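Planning Before Hardware: An Interview with the Bridirum Software Lead

Posted in May under Research Profiles

Bridirum is the motion planning and simulation toolkit maintained by the manipulation software group at Dikora. It is used inside the organization and by a small number of outside laboratories. For this profile, our office spoke with the group's software lead, who has been responsible for the planner through its last three major releases.

Origins of the toolkit

The work began as an internal library. Staff had been writing separate planning scripts for each arm, and a change to one seldom reached the others. "We had 12 versions of the same function," the lead recalled. "They all computed a path to a pre-grasp pose, and they disagreed on what a pre-grasp pose was."

The first task was therefore one of definition. The group wrote down a common vocabulary for frames, grasps and approach directions, and required every program to use it. The lead described this period as slow and unpopular. "People wanted to see an arm move. We were arguing over whether the tool frame should sit at the flange or between the fingertips. We chose the fingertips, and I would make the same choice today."

How a motion is planned

Bridirum divides a pick or place into separate stages, each of which can be checked without the others. A free-space planner brings the arm near the target. A second, more constrained planner handles the approach, holding the gripper close to vertical and limiting its speed. The perception module, known as Amadi, supplies the object pose together with an estimate of how far that pose can be trusted.

According to the lead, the second stage receives most of the group's attention. "Getting above a container is easy. Getting down inside it, between the walls and past a handle, is where a planner earns its keep. The fingers need clearance on both sides, and the wrist needs clearance from anything that sticks up."

Containers with handles have been a particular concern. Early releases treated every container as a closed box for the purposes of collision checking, and the planner would refuse to enter. The present release breaks the shape into smaller convex pieces, so that the opening remains an opening. The lead noted that this raised planning time, and that the group accepted the cost.

The role of simulation

Every change to the planner is run through a set of 69 simulated tasks before it is merged. Most involve a single arm, a table and one or two household objects. Lighting and surface textures are varied between runs so that Amadi does not come to depend on a particular background.

"A patterned tabletop is useful to us," the lead said. "If the perception module has only ever seen plain grey, it will find objects in the wood grain. We would like to learn that on a workstation, at no cost to anyone's fingers or gripper pads."

The group is cautious in what it claims from these results. Contact with soft or irregular items remains difficult to model, and a small rounded object can behave quite differently on a woven surface than on a flat one. A task that passes in simulation is recorded as ready for hardware trials and is given no other status.

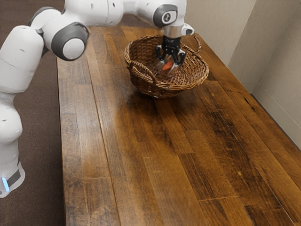
Tooling for review

Alongside the planner, the group maintains Rudeo, a replay tool that lets a developer step through a run and inspect the joint positions, the planned path and the collision shapes at any moment. It was written over one winter and was intended as a stopgap.

"Rudeo is the part of the project I hear the most about," the lead said. "A new colleague can open a failed run and see which link came too close to which surface. Before that, we read log files, and I cannot say we read them well."

Reviewers are now asked to attach a replay to any change that affects the approach stage. Five replays is the usual limit, a rule introduced after one submission arrived with several hundred.

Next steps

The next release will allow the approach planner to request a second look from Amadi when the pose estimate is poor. Support for two arms sharing a table is under study, although the lead declined to offer a date. "We will release it when the tests pass. We also have a good deal of documentation to write, and that comes first."

Laboratories wishing to evaluate Bridirum may apply through the Dikora software access page.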